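Keeping Smoke and Edibles Where They Belong: House Rules for Legal States

Posted Thursday, January 2, 2020

My state went legal, and my neighbor went legal about four minutes later. Since July I have learned more about odor, latches and brownie labeling than I ever planned to. I don't use the stuff myself. I do have two teenagers, a beagle with no standards, and a downstairs tenant with a card and a fondness for lemon gummies. What follows is what has worked under one roof.

Lock it up, and I mean lock
A high shelf is a fine place to keep things from a toddler who has never met a chair. Get a box with a combination and bolt it inside a cabinet. Ours is a Banex, the small one, and it took 10 minutes to install, plus an hour to find the drill bit. Don't use anyone's birthday for the combination. Teenagers know all the birthdays.

Keep edibles out of the snack zone
If it looks like candy, somebody will treat it like candy. Leave it in the child-resistant package it was sold in, put that package in the locked box, and resist the urge to decant anything into a pretty jar. Homemade batches are worse, being brownies in every way that counts. Write what it is and the date on masking tape, on the lid and on the side. Lids wander.

Never store any of it in the same refrigerator drawer as the cheese. My tenant and I have discussed this.

Write down the poison line
The national number is 1-800-222-1222. Tape it inside a cabinet door, next to the vet's number if you own a beagle. If a child gets into something, call right away and keep the package in your hand, as they will ask what was in it. If the child is hard to wake or is having trouble breathing, call 911 first. With a dog, tell the vet the truth. The vet has heard it before and isn't going to phone your mother.

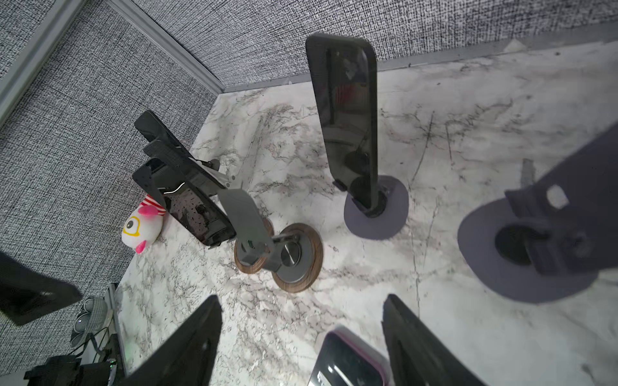 Can I ban smoking in a room I rent out if it's legal in my state?

Generally a landlord can, as long as it's in the lease before anyone signs. Mention marijuana by name, say whether vaping counts, and say whether the porch counts. Medical use can complicate things, so check your state's rules or ask a local lawyer before you get stern about it.

Getting the smell out
Candles give you a room that smells like pot and a candle. Open windows on opposite sides of the house and set a fan in one of them, blowing out. Wash the curtains. Wipe hard walls with warm water and a little dish soap, then go over them again with plain water. Set out bowls of baking soda overnight if it makes you feel better. It makes me feel better.

For smoke drifting in from next door, press foam weatherstripping around the door and fit foam gaskets behind the outlet covers on the shared wall, with the breaker off. I spent $115 on an air purifier before I tried the foam. You are welcome to learn from that.

Ash and leftovers
Wet the ash before it goes in the trash. Leftover edibles should be mixed with used coffee grounds or cat litter, sealed in a bag, and taken to the outside can the same day. The beagle can open the kitchen one.

Company rules
Tell guests where you stand before they take their coats off. Noura Sleiman down the block hung a small sign by her front door that reads "Not in here, not on the porch, yes I can smell it." She has had no trouble at all, though fewer people drop by.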